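Automation Notes: Can a machine do the chores yet?

Readers ask us this every summer, usually after seeing a video of a robot folding a towel. The short answer for 2019 is that machines can do pieces of chores. A whole chore, start to finish, in a kitchen or a workshop that was not set up for them, is still rare.

Our June visit was to Edisar, the test group that shares a building with the Jendinholm packing plant. Edisar does not build robots. It takes arms and grippers that anyone can buy and tries them on ordinary jobs, then writes down how far they got. The current round has 11 jobs. Five come from the home and six from the plant floor, and they include wiping a counter, loading a rack, sorting cutlery, taping a carton, clearing a bench at the end of a shift and putting tools back where they belong.

Most of the early work is done in simulation. The arm, the table and the objects are all computer models, and the software can practice overnight without breaking anything. A job has to reach 900 clean runs in simulation before the group will try it on real equipment. So far 3 of the jobs have passed that mark: wiping the counter, loading the rack and moving cartons from one pallet to another.

Sorting cutlery has not. Spoons went well from the start. Knives are the hard part, and they are also what the plant cares about most, as its packers use blades all day and have to put them away between tasks. A knife is thin and lies close to the table, and the gripper has to close on the right end of it. Once the knife is up, the arm has to keep track of which way the point is facing until the blade is in its slot.

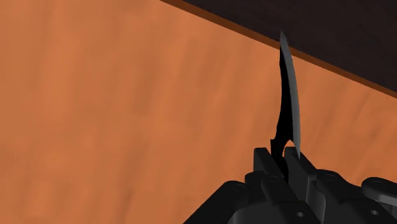 What the log shows

The cutlery job has been run 2063 times in simulation. Edisar sorts the failures by where they happen, and most of them fall in two places.

The first is the pickup. If the fingers come down a little off center, the knife turns as they close, and the arm ends up holding it at an angle the software did not plan for. A person would set it down and try again. The software can do this too, but each retry adds time, and on a packing line time is what the plant is paying for.

The second is the slot. Lining up a long, narrow object with a narrow opening takes better aim than dropping a carton on a pallet. A small error at the fingers becomes a larger one at the tip. The group has tried slowing the arm near the slot, which helped, and wider slots, which helped more. The plant is now looking at wider slots for its own racks, robot or no robot.

Grultitz, the company that supplies the software, says a newer version handles the pickup better. Edisar plans to test it after the summer shutdown and would not give us a figure before then.

What about the home?

The home is harder than the plant. On the floor at Jendinholm, the bench is the same height every day and the blades are all one type. In a kitchen drawer there may be several kinds of knife, a peeler, and a corkscrew tangled up with the whisk. There are also children and pets, and Edisar will not test blades in a home setting at all for now.

The jobs that look closest for home use are the dull ones on flat surfaces. Wiping a clear counter works. Wiping a counter with a toaster and a stack of mail on it does not, unless someone moves them first, and at that point most people would wipe the counter themselves.

Cost is the other matter. A single arm with a gripper still costs more than a good dishwasher, and the dishwasher does its job every time.

Coming up

Edisar will open its test room to subscribers in the fall. Places are limited, and closed shoes are required on the plant side of the building. The next issue will cover the Çetinkaya laundry trial, where two folding machines have been working beside the regular staff. If you have used a machine for a chore at home or at work, good or bad, write to us and tell us which job it was and how long you kept using it.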